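Pistis Planner: Frequently Asked Questions

Last updated August 11, 2023

What does Pistis do?
Pistis takes a segmented point cloud and a target label and returns a ranked list of grasp poses with a collision-checked approach path for each. It does not drive the arm. Trajectory execution is left to your controller or to Tangen, our reference executor.

Which inputs are required?
One depth stream, one calibrated camera-to-gripper transform, and a gripper model file. Color is optional, but segmentation of pale objects on pale surfaces is noticeably worse without it.

How do I write a gripper model file?
Start from the parallel-jaw template in the Drornau repository. Set the maximum opening, the pad dimensions and the finger length. Mounting hardware that extends past the fingers must be included as a collision body.

What does error 9 mean?
The transform is older than the depth data it is being applied to. Check that both are stamped from the same clock. Restarting the planner clears the message but leaves the cause in place.

How many candidates does the planner generate?
The default is 80 per request. Raising the number increases planning time and seldom changes the top result. For cluttered bins, lower the minimum spacing between candidates first.

Can I replay recorded sessions?
Yes. Pass the session folder to the replay tool with the planner in offline mode. The Pemine test set contains 3,389 recorded approaches and can be used to compare versions. Scores from version 1 are not comparable with scores from version 2, which changed the way rim contacts are weighted.

Why does the planner miss the rim of a tray?
A low rim gives few depth points at a shallow viewing angle, and the plane filter may merge it with the table. Reduce the plane tolerance, then add a second view from higher up. If the tray and the table are both light in color, turn off automatic exposure before recording. 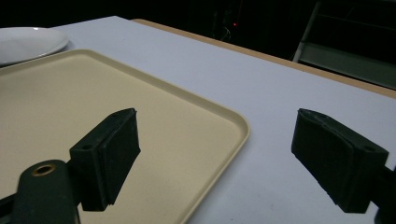
One user wrote that reducing the tolerance recovered the rim but also produced false objects wherever the table was slightly warped, and asked whether the value could be set per region. It can, as of the November release. Define a region in table coordinates and give it its own tolerance. Anything outside a defined region uses the global value.

Does Pistis check for contact between the fingers and the table?
Yes, using the pad dimensions in the gripper model. Soft pads are treated as rigid. To allow for compression, enter the compressed thickness.

Where do I report a problem?
Open a ticket in the Drornau tracker and attach the planner log, the gripper model file and the shortest session that reproduces the fault.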